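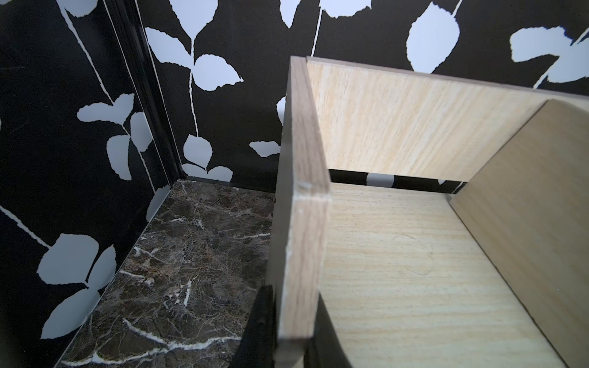 Thursday nights at Laltosero used to be for the staff only, pizza and a few arms left running. On January 10, 2019 the Mundville workshop let the rest of us in, and I stayed until they switched off the lights.

The best thing in the building was the smallest. In the back room, past the coffee urn, an arm nicknamed Hellwig was practicing on a light wooden box with an open top, set on brown marble between walls papered in black with white leaves. It looks like a fancy hotel bathroom (I mean that kindly!) and I could have watched it all night.

The trick is the side wall. To get hold of a box like that, one finger has to go down inside and the other has to stay outside, with the thin board between them. Come in a little crooked and you bump the top edge. Tsehay Lencho, who runs the practice sessions, has logged 2,000 tries since August and still leans forward every time the fingers come down.

"People clap for the big lifts," she told me. "I clap for this one."

Her view comes from a small camera at the wrist, so on the monitor you ride along with the gripper, right down beside the wood grain. Kids loved that. So did I – my notes from those 27 minutes are mostly exclamation points.

Bontu Alemneh let visitors steer by hand at the next bench. I needed 41 tries to get the fingers on both sides of a board, and a girl in a Stondov sweatshirt did it in two. She went straight to the back of the line for another turn, and I got in behind her.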